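Home Visits Workshops Fairs Archive Contact

An afternoon at the Dunberg furniture open day

The Dunberg workshop opens to visitors twice a year, once in early summer and once in September. I went on Tue 11 June with Glenys Lewis, who wanted to look at storage for her rental apartment. I mostly wanted to see how the small cabinets were put together. Entry was free but you had to sign up ahead of time, and they let people in by groups of 11.

The building is a former feed warehouse two streets back from the rail station. Parking is tight. We left the car at the Brelel lot and walked the rest of the way, which took a few minutes. Coffee was set out by the door and there was a rack for coats.

Ingeborg Kaufmann led our group. She has run the assembly side for a long time and answered questions without hurrying anyone. The tour began in the panel store, where the boards are stacked flat on low racks and sorted by color. Most of the current range is white outside with dark grey inside. Ingeborg said buyers used to ask for white all the way through, but the grey hides scuffs and they have had fewer returns with it.

From there we went to the cutting area, which was not running during the visit. A retired saw was parked against the wall with its serial plate, 3535, still on it. Then came the drilling bench and the hinge bench. Glenys asked how often the doors need adjusting once they are in someone's home. The answer was once at the start and again if you move the cabinet to a different floor.

The last stop was the room where visitors can try the furniture. You are allowed to open everything, pull out the drawers, and lean on the doors if you want to. Children had clearly been encouraged to join in at earlier events.
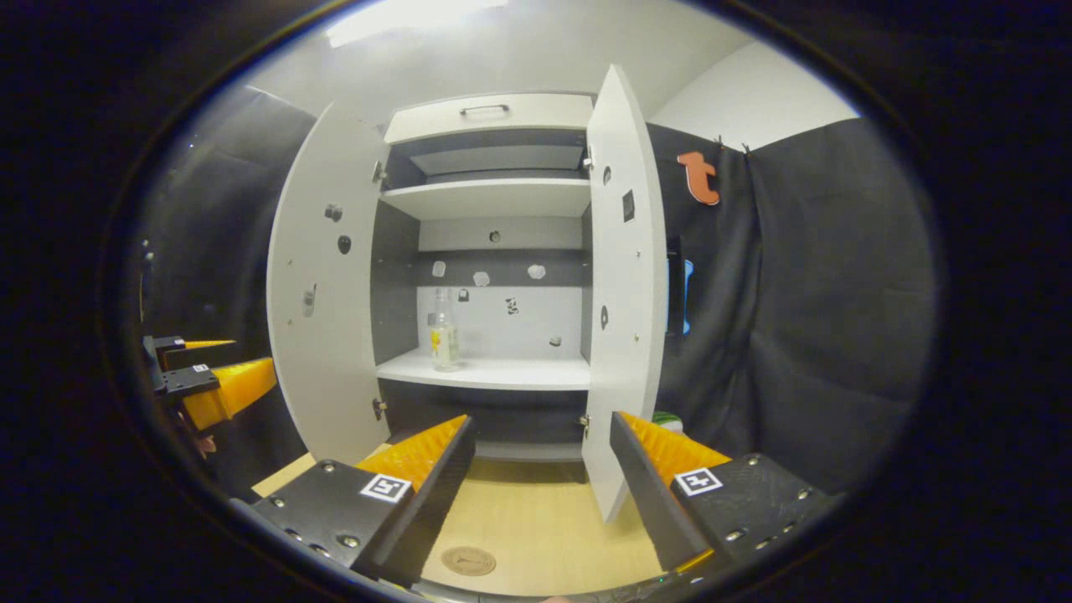

What I liked in the white cabinet with the two doors was the split inside. There is a closed drawer at the top with a slim dark bar handle, then a shallow compartment, then a taller one. A bottle can stand upright in the tall part. The shallow part would suit place mats or mail, or anything else that ends up in a pile on the counter. The doors open wide, so you can get at the whole shelf without reaching around them.

I was less sure about the lowest compartment. It is dark in there and I would lose things at the back. Glenys thought it was fine for shoes.

The stickers came up in our group too. There were several on the back panel, among them a small black padlock, and more on the left door. One man asked if they would come off cleanly. Ingeborg told him warm water and a soft cloth, and no scraper.

Prices were on a printed sheet. The cabinet in the size we looked at is 395, and the wider one in the Thongdee line is 600. Delivery is extra outside town. Fidside handles the deliveries and will carry the boxes upstairs if you book it when you order. Assembly is up to you unless you pay for it.

We stayed some time after the tour ended and went back to the hinge bench for a second look. Glenys took a price sheet and a finish sample home with her. She has not ordered yet and wants to measure the hallway again first.

Sign-up for the September date is at the front desk or by phone. Wear closed shoes, as they will not let you past the panel store in sandals.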